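February 9, 2026

Clouded out again. I had the scope on the back steps by seven, mirror cooling nicely, and by half past there was a lid over the whole county. Solène Roussel texted from the other side of the hill to say Saturn looked lovely. I have decided not to answer until spring.

So I did paperwork. The January log shows three clear nights, one of which I spent hunting for the red flashlight. On the second I finally split that tight double in Leo, or persuaded myself I had, at 275 power, with the image boiling like soup. Yoon-hee Chae says if you have to persuade yourself, write "elongated" and go to bed. I wrote "split." It's my log.

The new Hekonex eyepiece cost more than my first car and has so far shown me the underside of a cloud in wonderful detail. Wide field, too -- a great deal of cloud.

Read the club magazine cover to cover instead, including the letters, where a man from Escobar is still cross about Pluto.
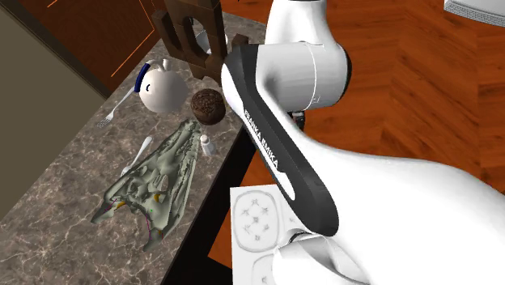

Page 3

Moon is past full and rises late now, so the early evenings should be dark, if we are ever allowed to see them. Carried everything back in at ten. Looked out at eleven. Stars, naturally, right down to the rooftops. Went to bed.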